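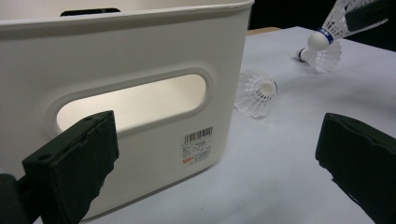

Filed under: Bench notes / Data collection
3 min read

25/02/2020

Shuttlecock day on Skumier! The job is dull to describe and oddly nice to do – pick up a shuttlecock, put it in the white bin, open the fingers, go again. We're after demos where the skirt gets held without being squashed, and I'd say I only got the feel for it after 17 goes (the early ones are in the folder, marked rough, please don't train on them yet).

Things I want to remember. Going in by the skirt gives the better view of the cork, but it's easy to squeeze too hard. Going in by the cork feels safer and then the whole thing wants to roll in the fingers. I've been mixing both on purpose, and varying which way they point at the start, as the Nonside set had them all facing the same way and the model got very fussy about it.

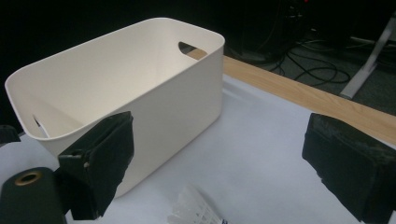
Enda Breathnach
Demonstrations and data, Carkov workshop

The bin rim is the other bother. Come in low and you clip it, come in high and the drop is too long, so I've settled on about 6 cm over the edge and a short pause before letting go. Tavares wants the pause trimmed out afterwards – I'd keep it, at least until we've tried a run each way.

Still to do: 2 more batches with the bin turned the other way, then check the time stamps line up between the grippers before anyone copies anything. Proper training run in March if the disk space turns up. Also, new pads, please!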